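August 2021

Spent the morning on the equipment plan again. The total allowance for the kitchen bench is unchanged, the list is longer, and the two no longer meet. I have put everything on one sheet with a column for what we must have before the autumn, a column for what can wait, and a column for what I would cut if told to. The third column is the shortest and I expect it will be the one people read.

The largest line is a spare arm. We run two, and the dish tasks use both, so a fault in either stops all the work at the sink. The Bomar quotation for a third is valid to the end of the month. Lead time is given as 40 working days, which would be tolerable if it began on the day of the order, but it begins on receipt of the signed site form, and the site form wants a floor loading figure that I have asked for twice. I have moved the arm to the second column and put a joint exchange contract in the first. It costs far less, and a joint is the part we are most likely to need.

Gripper fingers next. The present ones are plastic and I am treating them as consumables. Dhillon will print 3 sets to our drawing and hold the file for repeats. Pratier offer a moulded version with a minimum order that would keep us in fingers for years, on the assumption that the drawing never changes. It has changed since the spring and will change again. Dhillon, then, and accept the higher unit price.

Cables have been underbudgeted from the start. The gripper lead runs outside the arm and has to have enough slack for the wrist to turn fully, so at low poses it hangs where the work is. I have allowed for clip-on guides and two spare leads per arm. Bindix list a sleeved lead with a splash rating at a small premium. I want their test sheet before I commit, as the rating on the web page does not say whether it covers the connector or only the sheath. For a bench with taps on it the connector is the part that matters.
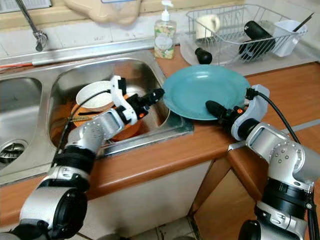 Houshang Rezaei came by after lunch to go over the figures. He thinks the contingency is too low and that I have hidden some of it in the tooling line. He is right on the second point. We moved it out and relabelled it, and the contingency now stands at 1000, which still looks thin next to the cost of one joint. He also asked why there is no provision for crockery. I had assumed petty cash. He would prefer a line, so there is a line: plates, bowls and mugs, mixed sizes and colours, bought from ordinary shops, with receipts kept. He was less interested in the wrist covers – I was not – and we left them at one pair for trial.

Went back over the site costs alone. The second bench needs its own isolator and a residual current device, and the electrician's estimate excludes making good the wall. Added a sum for that. Delivery for the mounting plates is 302, quoted separately from the plates, and I nearly missed it on the second page. Reminder to self to check the other quotations for the same thing.

Still open: floor loading, the Bindix test sheet, whether the joint contract covers collection from us or only the return leg, and whether the exchange joint arrives calibrated. If it does not, we need either the calibration fixture or a visit, and neither is on the sheet. Houshang thinks a visit can be written into the contract at signing. I will ask Bomar in writing tomorrow, with the site form question in the same message.

Sheet saved as draft four. Drafts two and three deleted.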